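**Zip bags come to the Momasside clothing swap**

February 18, 2018 - The Momasside clothing swap has given up on cardboard boxes. Everything donated now goes into a zip bag before it gets near a rail, a rule that has so far produced 30 full bags and one long argument about folding.

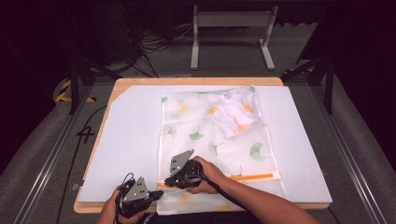
Elmarie Sibiya would like it known that a shirt stuffed in a bag is still a stuffed shirt, and that she irons enough at home.

Folding remains optional until October - zipping does not. Bags can be picked up at the Hlongwane store, limit five per household, and the ginkgo-leaf ones tend to go first.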